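Home | Projects | Teaching | FAQ | Contact

We use cookies to remember your language setting. Accept / Settings

Hotano teaching sessions: frequently asked questions

Do I need experience to teach the arm?
No. New operators practice until they are comfortable, then start recording. Dilruba Wanigasekara runs the first session with you.

Do I move it by hand or with the remote?
Either. Hand guiding suits slow moves. For picking in tight groups we prefer the remote, so your own hands stay off the table. 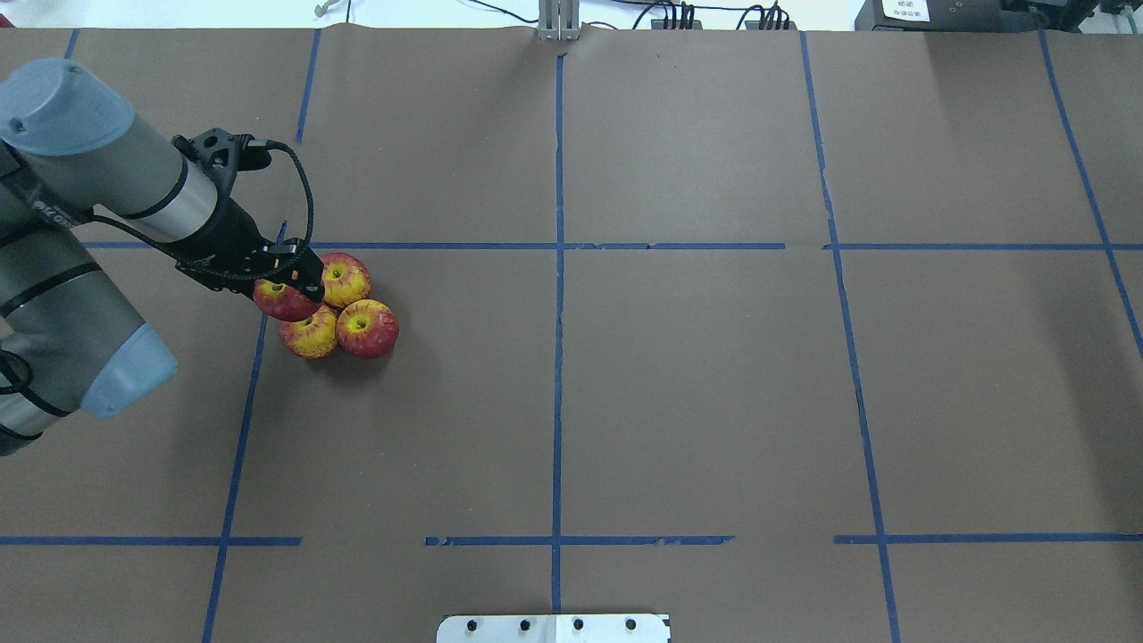 Gripper at the apple cluster, Hotano table.

How long is a session?
Four hours with breaks. The target is 200 demonstrations. If you fall short, stop on time anyway.

What counts as a bad demonstration?
A dropped item, a long pause, or a bump you didn't intend. Mark it and go on. Don't delete it.

Where should the items go?
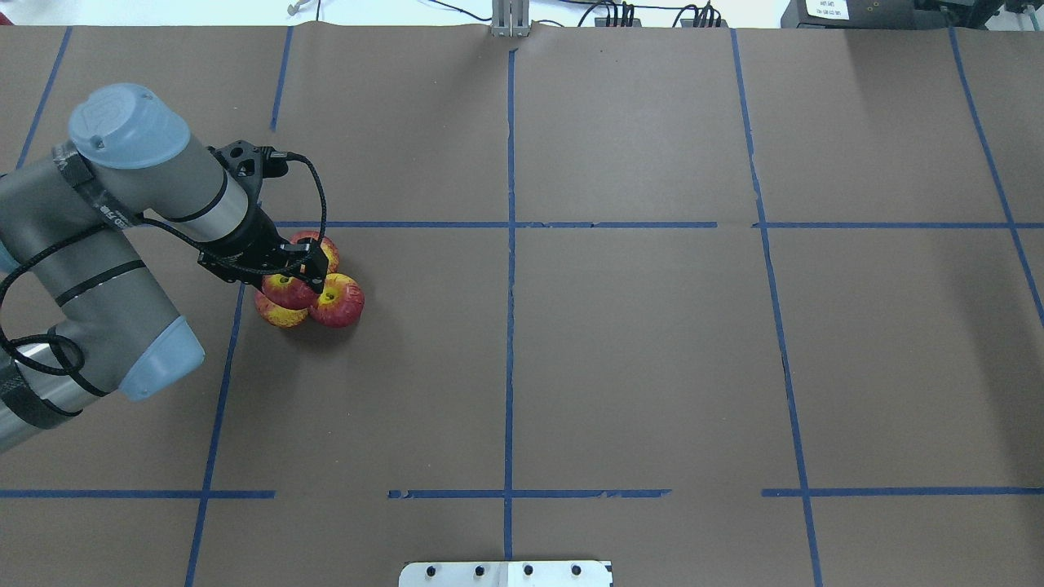
Starting layouts come from a printed list, and you set them up before each recording. The blue tape on the brown paper gives you a grid to place things by. Some layouts call for a tight group, like the four apples touching one another under the gripper, and those should be approached slowly from straight above.

Can I see the recordings?
Yes, ask Emil Kofler for access. The set had 2,189 demonstrations at the end of June.

Contact: Hotano project desk, Vamberg | Back to top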